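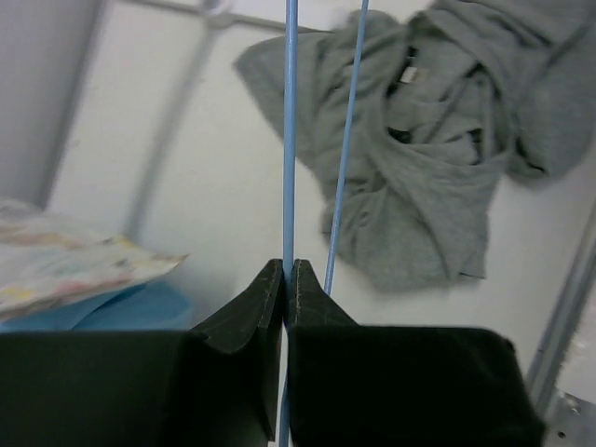 Wrist camera policy grips the rod fine, then won't let go. Normal?

Posted by Hala Shboul

Trying to repeat the result from the Kovdale write-up, the one where they train on wrist view only, no overhead camera. Task is thin rods and clothes, two fingers. I have 102 demos and the policy closes on a light blue rod OK most of the time. Then it just holds. Doesn't open. They report 80 percent on the full task and I'm nowhere near that. Same learning rate, same image size. Is wrist only really enough or did they leave something out?

Mairéad Coughlan

Had this. With wrist only the view hardly changes once the fingers are shut, so the policy sees the same thing over and over and has no idea if it's early or late in the hold. Two things helped me:

Trim the pauses out of your demos. If you sat there thinking before you opened the gripper, it learned to sit there too. Mine had long pauses in nearly all of them.

Feed it gripper width plus the last 6 frames instead of one. Kovdale does this, it's in the appendix, easy to miss.

Also check what's behind the rod when you release. In your picture there's a second rod slanting in almost to the one you're holding, and a gray shirt bunched up in back. If all your releases were done with a clean background, that view is new to it. Record some with the clutter left in. And look at the fingertips, yours are scuffed. Probaly not your problem but swap them before you compare numbers with anyone.

Hartmut Diekmann

just add an overhead camera

Yanling Tang

Hartmut that's a different experiment, she wants to repeat theirs.

Agree on the pauses. One more, 80 was their best seed I think, the table has the mean and its lower. Run at least 2 seeds before you change anything esle.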